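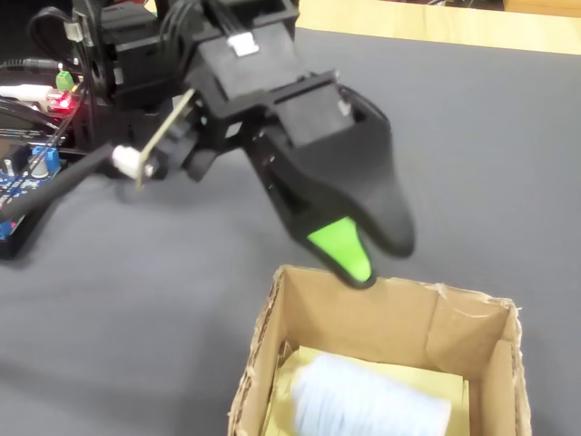
Clerside Storage and Packing Unit
Monthly fire and general safety check, April
Checked by: Fotini Koutsoukos
Accompanied by: Damian Schwaiger
Unit reference: 2672

Escape routes

Front door opens fully from inside without a key: Yes
Rear door opens fully from inside: Yes, but stiff. The bottom bolt needs easing.
Corridor clear for its whole width: No. Flattened boxes stacked against the left wall by the meter cupboard. Moved during the visit. Please don't put them back there.
Exit signs lit: Yes

Extinguishers and alarms

Extinguishers on their brackets, pins and tags in place: Yes, except the one by the sink, tag missing. Damian to ring the service firm.
Call points tested: Rear door point only. Sounder heard in all rooms, faint in the toilet.
Emergency lights: 2 failed on the test key, both on the stairs. Same two as last month. This is now overdue.

Electrical

Plugs and leads free of damage: One kettle lead with a split sleeve, taken out of use and labelled.
Extension leads not joined together: Yes
Meter cupboard locked: Yes. Key 556 is back on its hook.

Racking and storage

Load notices on display: Yes on bays A to D. Bay E has lost its notice.
Uprights and beams undamaged: Dent in the front upright of bay C, low down. Measured and within limits. Marked with a pen line so we can see if it gets worse.
Heavy items kept low: Mostly. The tins on the top of bay B should come down to the second shelf.
Step ladder: Rubber foot worn on one leg. Not to be used until replaced. Flurina Aebischer has ordered the part.

Floors and welfare

Floor dry and even: Lifting tile outside the kitchen, taped for now.
First aid box: Plasters low, eyewash out of date.
Hot water at the sink: Yes, after about 72 seconds.

Actions carried forward

Stair lights: Ngaio Kereama, before the next check
Rear door bolt: Damian
Notice for bay E: Fotini
Eyewash and plasters: Flurina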